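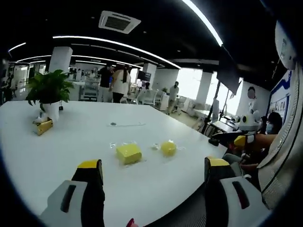
Lesezeit: 2 Minuten

Notizen zu Folie 4, Wahrnehmung (Ylva Ekström)

Weiße, glänzende Tischplatte, Deckenlicht spiegelt sich. Fisheye-Verzeichnung vor der Segmentierung herausrechnen. Die gelben Schwämme sind einfach, die transparenten Teile darunter nicht. Gelbe Fingerspitzen: gleiche Farbklasse wie das Objekt – Maske im Greiferkoordinatensystem fest hinterlegen.

Testsatz: 147 Sequenzen, Planer Hadon findet bei 127 einen Griff. Überleiten zu Liv Sandberg.

Kontakt | © Goltex | Nach oben

Weitere Vorträge
Hadon: Griffplanung
Draltatard: Logging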